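Pre-run safety checklist, two-arm table, with my comments
Revised September 2021

I keep getting asked for the version of our checklist with the notes left in, so this is it. The clean one is taped up by the door and it's one page. Mine is longer because I talk too much! It covers the study we're running at Brirnstead on whether the wrist views help a learned policy pick up small food items and put them in a bowl. We compare a policy trained on the head view alone against one trained on all three views, and the comparison only means something if every session starts from the same state. So half of these items are about not getting pinched and the other half are about not ruining the data. I stopped trying to separate them.

1. Emergency stop within reach of whoever is standing at the table.
OK. I press it once at the start of every session, release it, and check that both arms need a fresh enable. Eliseo Cisneros likes to do this twice. Fine by me.

2. Speed limit set to the research profile.
OK. Watch out for this one after anybody has been doing demos, the setting sticks.

3. Arm fasteners and finger screws.
OK with comment. I go over them with a hand driver, snug and no more. One finger on the left side needed a touch of tightening in the spring and I've been suspicious of it ever since (probably unfairly).

4. Cables.
Needs attention. They have enough slack for the full reach, but slack is also what gets dragged over the work area. Move each arm through its range by hand with the power off and look where the loops go. If a cable can reach the bowl, re-route it before you record anything.

5. Mat square to the table, bowl on its mark.
OK. We use the printed grid to put things back where they were, and it's the best cheap decision we made on this project. The bowl can shift a little between episodes, that's part of the protocol, but the mat can't.

6. Food items.
OK. Bread rolls and the smaller orange pieces. Toss anything that sheds crumbs or gets sticky, and wipe the fingertips between sets. A greasy fingertip changes the grip, and then you're measuring butter.

7. Camera views.
Check all three live before the first episode, head first and then the wrists. I look for smears, for a bracket that has rotated, and for anything in the background that wasn't there last time.

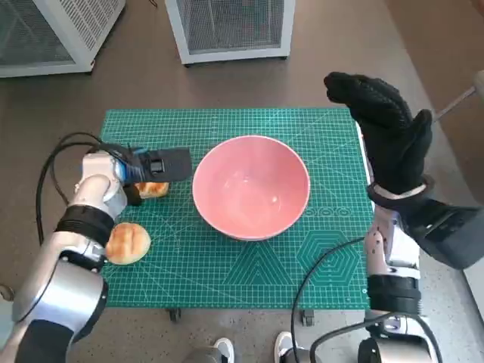 Bowl, mat and both arms, from the head camera. 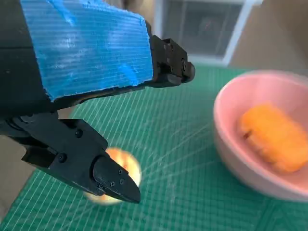
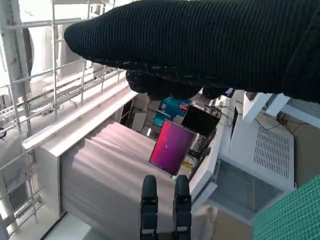
Matěj Krajčí wrote back on the draft: I'd split item 7 in two. A dirty lens and a rotated bracket are different problems. You can wipe a lens between episodes and carry on, but if a bracket has moved then everything since the last good check is suspect, and your checklist should say to stop and pull those episodes. Also, please write down the time of the check. I spent a whole afternoon in November trying to work out which runs to throw away.

He's right, so from now on it's 7a and 7b, and 7b has a line for the time.

8. Sleeves, hair, lanyards.
OK with comment. Snug cuffs, lanyards off, hair tied back. I know it gets chilly in there. Fitted sleeves are fine, floppy ones are not.

9. Hands clear before enable, and say it out loud.
OK. The person resetting the items says "clear" and the person at the keyboard repeats it. It feels silly for the first hour and then you stop noticing.

10. Gripper force.
OK. Squeeze test on a spare roll. It should dent and come back. If it stays flat, turn the force down and log the new value.

11. Reset between episodes.
Needs attention. We run sets of 60, and by the last third people get sloppy and put the items down wherever it's handy. Yolotzin Magaña suggested swapping roles halfway through and I think we should just make that a rule.

12. Logging.
OK. We're at 1388 episodes as I type this, and 19 of them are flagged for a missing wrist view. I'd rather have the flag than a tidy folder. Please don't delete flagged runs, even the embarrassing ones.

On the result so far, for those who only opened this for the result: with all three views the policy misses fewer grasps on the small items, and for the rolls I can't see a difference yet. Nearly 18 hours of recording is still waiting to be labeled, so don't quote me.

Open items: cable routing (me), role swap wording (Yolotzin), and new door copy with 7a and 7b once I've fixed the printer.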